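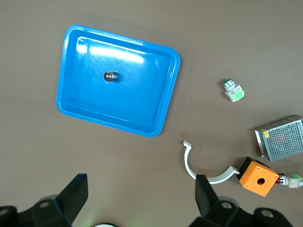
Sudside Repair Club - members' list

Subject: Re: Saturday at Dristville, and the dead Kivi cooker

Hi all

Quick one before work, sorry for typing. Answering Consolacion's message from last night, which I've left in below so people who joined this week can follow.

Cooker first. Small parts go in the blue tray please, knobs included. Last month two screws went home in someone's jacket and we had to post them back. The selector on the Kivi is most likely fine, I'd look at the thermal cut-out before ordering anything. Same fault on my sister's, a cheap part, ten minutes once the back is off. If the cut-out tests ok then yes, look at the switch behind the knob. Don't force the knob back on, the shaft has a flat side and it only goes one way.

Saturday. Hall is ours from 9.30, doors to the public at 10. Can whoever has the PAT tester bring it AND the lead, last time we had one without the other. Extension reels are in the cupboard under the stage, key with the library desk. I can do the front table until one, then I have to go - need someone for the afternoon.

Bookings stand at 23, plus whoever walks in. Lots of lamps, a few toasters, a sewing machine that "makes a noise". No microwaves, we agreed that in September and I've told two people already so please don't say yes to anyone at the door.

On the money. We have £166 in the tin after the hall hire. I'd spend some of it on fuses and a decent set of long-nose pliers, the old ones are shot. Consolacion asked about leaflets, I got a price for 1,000 and it's not bad but where would we put them all? Half that would do us. Happy to be outvoted.

Not sure about the Ernus radio. Lovely old thing but it's mains live on the chassis I think, and I don't want a beginer anywhere near it. Could it wait till the evening session?

Also can people PLEASE trim the old messages when they reply, the digest was enormous.

Right, bus.

Pat

On Thursday evening Consolacion Sarmiento wrote:

> Hello everyone,
>
> A few things for Saturday. The lady with the Kivi cooker rang
> again. It comes on, clicks, and goes off after a minute or so
> whatever setting you turn it to. She thinks it's the selector
> knob. Does anyone know where to get one, or should we look at
> something else first?
>
> How many bookings do we have? I can bring 3 folding tables if
> somebody has room in a car for them, mine is full of cake tins.
>
> A man from Dristville wants to bring an Ernus radio that was his
> dad's. I said I would ask.
>
> And should we get more leaflets? The library has run out and the
> chip shop said they would take a pile.
>
> Consolacion

PS - tables, yes, I've got room for them. Will ring you tonight.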